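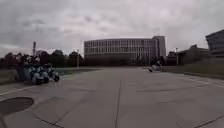
*Photo: Hiếu Khúc*

**1/** Right, I've been going on about this place to everyone at work so you lot can have it too. This is a thread about a big slab of concrete and why I love it. Grey sky, grey ground, and I've been grinning all week!

**2/** Some background. I moved to the Gando side of town in May and I walk across the plaza every morning on my way in. It took me a fortnight to stop cutting the corner over the grass and start going straight through the middle, and now I won't go any other way.

**3/** It's SO wide. I grew up on streets where you turned sideways to let a pram through. The first time I crossed this I kept drifting off to one side like a shopping trolley, and now I pick a joint between the slabs and follow it the whole way with my hands in my pockets.

**4/** Yes, I have a favourite joint. It's the long straight one. If you're the kind of person who wouldn't step on the cracks as a child, this place is a treat, the panels are so big that you can take several steps before you have to worry about it.

**5/** My phone says the walk from my door to my desk is 2289 steps. Cutting the corner was less. Don't care! The extra ones are the best ones.

**6/** Someone asked if it's a bit bleak. I can see why you'd think so, with the weather we've had. But I like it most under thick cloud. All that pale concrete with a heavy sky sitting on it, and then you get a bit of light blue scooter over by the grass and it looks like the brightest thing in the world.

**7/** Which brings me to the scooters. There are often people by the left-hand edge as I come across, a little knot of them all bunched up together on their scooters, and I've started nodding hello. One of them nodded back yesterday. Huge moment for me.
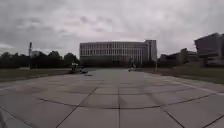 **8/** I've started sketching again, for the first time since college, and the plaza is what I'm practising on. I go over at lunch with a cheap pad from the Ilis shop and a 2B pencil and sit on my coat. My teacher used to say perspective was boring until you found something you wanted to draw, and she was right, though it took me years. The slabs do half the work for you: the joints run back and squeeze together, so if you get those down first the long low building sits where it should. Then the trees on the left go in as one dark lump, and I put the tall thin mast in last as a reward.

**9/** Lunch is 90 minutes if I start early, so that's a good long sit. First drawing was awful. The building came out like a loaf of bread. Second one, also bread, but with better paving.

**10/** Things I've learned so far: do the sky before your hands get cold, and stop drawing every joint, you only need a few for the eye to fill in the rest. Also a biscuit tin lid makes a perfectly good drawing board (thank you Vũ, who donated both the lid and what was left of the biscuits).

**11/** Clouds, though. How do people do clouds? These aren't nice fluffy ones with an outline, they're layers, grey on off-white on grey, and every time I look up I've lost the bit I was on. I've been smudging with a tissue and hoping. If anyone has a trick please tell me, I mean it, I will try anything.

**12/** Hiếu came along once with a flask and we did the thing where you both draw the same view and don't look until the end. Mine was nearly all ground. Hiếu's was nearly all sky. We could have taped them together and had one decent picture.

**13/** Now I've moved on to the hard level, which is scooters. Have you ever tried to draw one? You think you know what they look like and then you start and it's a shoe with wheels.
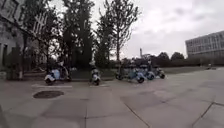 *Scooters in white and pale blue, between the paving and the trees.*

**14/** Look at them though!! I could draw this row for a month. The white one by itself near the middle is the one to begin with, you're looking at it nearly head-on so it's mostly tyre, mudguard and handlebars. I did 9 goes at that angle on one page and the last few look like a real object you could ride.

**15/** The group to the right is much trickier, they're all at a slant and they get in each other's way. My plan is to treat it as one big shape and find the gaps. I've got my eye on the dark teal one, because it's the only one in there that lets me press hard with the pencil.

**16/** And the round manhole cover! Best thing on the whole plaza for practising ovals. I get it wrong every single time. Too fat, always too fat.

**17/** A few people at the Tornar evening class want to come and draw here as well, so if you're nearby and fancy it, lunchtime, bring something to sit on. No skill needed, you've heard about the bread.

**18/** I'll put the sketches up once I've found a way of photographing them without my thumb in the corner. The teal scooter first. Then I'm having another go at that sky.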